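How Does a Sleeping Bag Keep You Warm?

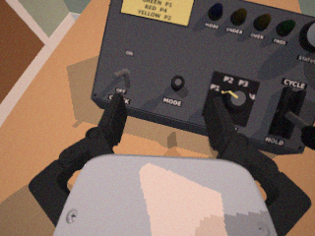
A dark gray box with four lamps. One says PASS.

Trick question first. Does a sleeping bag make heat? Nope! Not even a little. You do.

Your body is the heater. It makes heat all night long, even when you're snoring. The bag just stops that heat from running off.

So what's inside? Fluff. Some bags have down, the soft stuff under a duck's or goose's feathers. Others have thin fibers made in a factory. Both do the same job – they trap air. Lots of tiny pockets of it.

Air that can't move is slow at carrying heat away. That's the whole trick realy. Puffy bag, lots of trapped air, warm toes.

What about underneath you? Your body squashes the fluff flat. No pockets, no trapped air. Cold ground. That's why campers use a sleeping pad. Kids at Trarby camp tried a night without pads one September. Up on the hill, 1,039 feet. Brrr. Pads came back out the next night.

Water is trouble too. Wet down clumps up and goes flat. Factory fibers do better when damp but dry is still best. Keep your bag in a waterproof sack on the hike.

Shapes! A mummy bag is narrow at the feet and has a hood. Less empty space for you to heat up. A rectangle bag has more wiggle room, but its chillier.

Try it at home:
Fill two jars with warm water (ask a grown-up). Wrap one in a fluffy sock. Leave the other bare. Wait 9 minutes. Feel both. Which one is warmer?

Then squash the sock tight with rubber bands and try again. Any change?

Next time – why tents drip on the inside, from the Clindholm Outdoor Kids page.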